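Why Is an Orange Built in Slices?

Peel an orange and pull it in half. Look at that! The fruit comes apart into neat little wedges, almost as if somebody had planned it for sharing. But why?

Start with the flower. An orange begins as a small white blossom with a sweet smell, and in the middle of the blossom is a tiny green ball called the ovary. Inside that ball are little rooms, set in a ring like the slices of a pie. As the ball swells up and becomes a fruit, the rooms get bigger too, and each one turns into a segment. Many oranges end up with 10 segments, and some have 11. Try it with your next one (no nibbling until you've finished counting!).

What's in the rooms?

Hold one segment up to a window and you'll see lots of tiny teardrop shapes packed side by side. They are called juice sacs, or vesicles if you like a fancy word, and every one is a little bag full of juice. When you bite down, the bags burst, and that's the squirt you feel in your mouth.

The seeds sit near the middle, at the pointed end of each segment. Some oranges hardly have any. Navel oranges don't usually have seeds at all, so farmers grow new trees by joining a twig from one tree onto another young tree. That's called grafting.

And the peel?

The peel has two layers. The bright outside is called the zest, and it is dotted with tiny pockets of oil. Bend a piece of peel close to your nose and sniff! The soft white layer underneath is the pith. It tastes bitter, but it's a great cushion for all that juice.

Two ways to cut

Now for my favorite part, where we get to look inside things!
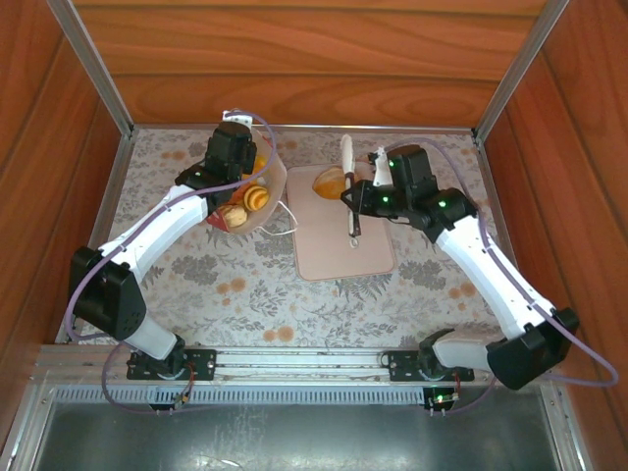 Cutting fruit is a great way to find out how it grew, and the direction of the cut changes what you see. Slice an orange through its middle, halfway between the stem end and the bottom, and you get a wheel with spokes. Slice it from top to bottom and the wheel is gone, and you see long curved segments lying next to each other. Set your fruit on a board, like the pale pink one with the golden-orange half on it, so it has a flat place to sit. A bowl next to the board is handy too, for whatever you want to look at next. Ask a grown-up to do the cutting.

Draw both halves before you eat them. Then try a lemon, a lime or a grapefruit. They all belong to the citrus family, so see if you can find the same rooms, the same juice sacs and the same white pith.

Written by Dayana Sotelo for readers age 7 and up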